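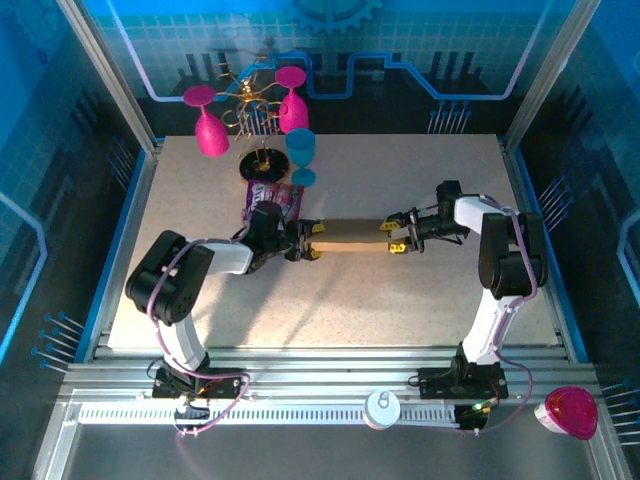

Kann die Maschine schon den Tisch abräumen?

Von Amancay Retamal

Meine Mutter hat mir neulich am Telefon gefragt, wann sie endlich einen Roboter für die Küche kaufen kann. Sie ist eine praktische Frau und erwartet auf eine solche Frage eine Jahreszahl. Ich habe ihr keine gegeben, und sie war ein wenig enttäuscht von mir, weil ich doch beruflich mit diesen Dingen zu tun habe. Der folgende Text ist meine längere Antwort. Ich schreibe ihn auf Deutsch, obwohl meine Mutter kein Deutsch liest, und bitte um Nachsicht, wo meine Sätze nach einer anderen Sprache klingen.

Zuerst muss ich sagen, was ich unter Hausarbeit verstehe. Die Waschmaschine wäscht, der Geschirrspüler spült, und wir nennen beide schon lange nicht mehr Roboter. Was uns geblieben ist, liegt zwischen den Geräten: Wäsche aus der Trommel nehmen und in den Korb legen, Teller vom Tisch zum Spüler tragen, Verpackungen zusammendrücken, eine Pappröhre zum Altpapier bringen, das Glas aufheben, das unter das Sofa gerollt ist. Für solche Arbeiten haben wir kaum Wörter. Im Deutschen sagt man »aufräumen« und meint damit hundert verschiedene Handgriffe.

Eine Pappröhre ist dabei ein gutes Beispiel. Sie ist leicht, sie ist gerade, sie zerbricht nicht, wenn sie fällt. Ein Kind von fünf Jahren trägt sie durch die Wohnung und benutzt sie unterwegs noch als Fernrohr. Wenn aber zwei Roboterarme sie gemeinsam halten sollen, der eine am linken Ende und der andere am rechten, dann beginnt ein schwieriges Gespräch zwischen zwei Maschinen. Zieht der eine ein wenig zu früh, rutscht dem anderen die Röhre aus den Fingern. Drückt einer zu stark, bekommt die Pappe eine Beule, und der Griff, der vorher gut war, ist jetzt schlecht. Menschen lösen diese Aufgabe mit zwei Händen, die an demselben Körper hängen und sich seit der Geburt kennen.

Ich habe darüber mit Vicente Aravena gestritten, mit dem ich früher in Firnolent ein Büro geteilt habe. Er ist der Meinung, das Problem sei im Wesentlichen gelöst und es fehle nur noch die Menge: mehr Übungsdaten, mehr Rechenleistung, mehr Geduld der Geldgeber. Vicente hat in vielem recht. Wer vor zehn Jahren einem Greifarm zugesehen hat, der einen Becher suchte, und heute einem zusieht, der weiß, wie groß der Fortschritt ist. Früher musste der Becher auf einer Markierung stehen, und zwar genau. Heute darf er irgendwo stehen, er darf sogar umgekippt liegen, und in vielen Versuchen findet der Arm ihn trotzdem.

Mein Einwand ist das Wort »Versuch«. Ein Versuch hat einen Anfang und ein Ende, und am Ende stellt jemand die Sachen wieder hin. In der Wohnung gibt es diesen Jemand nicht, oder vielmehr: Es ist genau die Person, die das Gerät gekauft hat, damit sie die Sachen nicht mehr hinstellen muss. Eine Maschine, die von 12 Bechern 11 richtig wegräumt, ist im Labor ein schöner Erfolg. Zu Hause bedeutet sie, dass ich bei jedem Abräumen daneben stehe und auf den zwölften warte. In dieser Zeit hätte ich den Tisch selbst abgeräumt, wahrscheinlich schlecht gelaunt, aber vollständig.

In der Werkstatt sieht die Rechnung anders aus. Fermín Domínguez leitet bei Ziltadham die Abteilung, in der Ware in Kartons gepackt und versandfertig gemacht wird. Er hat mir erlaubt, einen Vormittag lang zuzusehen. Dort arbeitet ein Arm an einer Station, an der immer dieselben drei Kartongrößen ankommen. Er hebt, dreht und stapelt, und wenn er etwas nicht erkennt, hält er an und ruft mit einer Lampe einen Menschen. Fermín sprach über den Arm wie über einen neuen Kollegen, von dem man noch nicht weiß, ob man ihm den Schlüssel geben soll. Er sei zuverlässig bei den Dingen, die man ihm gezeigt habe, sagte er, und bei allem anderen müsse man hoffen, dass er stehen bleibe.

Das Stehenbleiben halte ich für eine unterschätzte Fähigkeit. Eine Maschine, die weiß, dass sie etwas nicht weiß, kann man neben Menschen arbeiten lassen. In der Fabrik ist das Anhalten billig, denn es ist immer jemand in der Nähe, der bezahlt wird, um zu kommen. In der Wohnung einer alten Frau ist niemand in der Nähe, und gerade für sie wird das Gerät in den Broschüren versprochen. Mit meiner Mutter im Kopf lese ich diese Broschüren strenger als früher.

Celeste Valdebenito hat lange in der Pflege gearbeitet und schult jetzt Pflegekräfte im Umgang mit technischen Hilfen. Sie hat mich auf etwas hingewiesen, woran ich als Technikerin nicht gedacht hatte. Für viele ihrer früheren Patienten war das Abräumen nach dem Essen der Moment, in dem jemand im Zimmer war und sprach. Die Tasse war nebensächlich. Wenn nun ein Arm die Tasse nimmt, hat die Pflegekraft theoretisch mehr Zeit für das Gespräch. Celeste lachte bei dem Wort »theoretisch« ziemlich laut. Nach ihrer Erfahrung bekommt die Pflegekraft dann einfach ein Zimmer mehr.

Ich erwähne das, weil die Frage, ob Maschinen es schon können, oft so gestellt wird, als wäre danach alles klar. Aber auch die rein technische Frage ist schwer genug, und ich möchte bei ihr bleiben.

Schwer sind aus meiner Sicht vor allem die weichen Dinge und die unordentlichen Dinge. Eine zerknüllte Verpackung hat jedes Mal eine andere Form. Für das Auge eines Menschen bleibt sie dieselbe Verpackung, und er weiß auch gleich, ob sie leer ist, denn eine leere Tüte liegt anders als eine volle. Ein umgekippter Kelch hat zwar eine feste Form, aber wer ihn am falschen Ort anfasst, schiebt ihn nur weiter. Und dann die Frage, was überhaupt weg soll! Auf einem gewöhnlichen Küchentisch liegen Abfall, Geschirr, Schmuck und Reparatursachen friedlich nebeneinander. Der kleine Plastikdeckel, der aussieht wie Müll, gehört zu einer Flasche, die jemand am Abend sucht. Die verbogene Figur aus Draht ist ein Geschenk. Das alles steht auf keinem Gegenstand geschrieben, wir wissen es, weil wir in dem Haus leben.

Damián Leiva, der über diese Fragen seine Abschlussarbeit schreibt, hat mir hier widersprochen. Er meint, ein Haushaltsroboter müsse das nicht wissen, er könne ja fragen. Das ist richtig und klingt vernünftig. Ich habe es an mir selbst ausprobiert: Im Februar habe ich einen Abend lang bei jedem Gegenstand in meiner Küche laut gefragt, ob er weg darf, und mein Mann musste antworten. Nach sechs Gegenständen war er noch freundlich. Danach hat er die Küche allein aufgeräumt und die Tür zugemacht.

Man kann natürlich auch die Wohnung ändern, damit sie zur Maschine passt. Das haben wir schon oft getan. Unsere Teller sind so, dass sie in den Geschirrspüler passen, und wegen des Saugroboters haben Bekannte von mir ihre Teppiche mit Fransen verschenkt. Auf der Messe in Wandatent habe ich im vergangenen Jahr eine Musterküche gesehen, in der jede Tasse denselben Henkel hatte und jede Schublade denselben Griff. Der Arm, der dort arbeitete, hieß Bravo, und er arbeitete sehr ordentlich. Ich stand mehr als 70 Minuten davor, wie man vor einem Aquarium steht. Aber ich hätte in dieser Küche nicht kochen wollen. Sie hatte keinen Platz für den einen Topf, der in jeder Familie zu groß ist.

Vielleicht bin ich da ungerecht. Ein Mensch, der seine Hände nicht mehr gut benutzen kann, verzichtet gerne auf die schönen Henkel, wenn er dafür seinen Tee ohne Hilfe bekommt. Für ihn ist auch ein langsamer Arm ein Gewinn, und ein Arm, der manchmal scheitert, immer noch besser als keiner. Ich glaube deshalb, dass die ersten ernsthaften Geräte in solche Wohnungen kommen werden, mit wenigen Aufgaben, die man vorher genau besprochen hat. Die jungen Paare mit zwei Gehältern, für die heute geworben wird, werden länger warten müssen, und das finde ich in Ordnung.

Was mich am meisten stört, ist die Art, wie über diese Arbeit gesprochen wird. »Einfache Tätigkeiten« heißt es in den Berichten, auch in denen, die ich selbst geschrieben habe. Einfach sind sie nur für den, der sie kann. Wer einmal versucht hat, einer Maschine das Halten einer Röhre beizubringen, und nach zwei Wochen mit einem Haufen verbeulter Pappe dasitzt, der denkt anders über die Leute, die in einer Schicht tausend Handgriffe machen und dafür den niedrigsten Lohn im Haus erhalten. Ich würde mir wünschen, dass wir wenigstens dieses Wort aufgeben, bevor wir die Leute ersetzen.

Meiner Mutter habe ich inzwischen noch einmal geantwortet. Ich habe ihr gesagt, dass sie den Geschirrspüler reparieren lassen soll, der seit dem Sommer tropft, und dass ich an Weihnachten komme und den Tisch abräume. Sie hat gefragt, ob ich das denn schon kann.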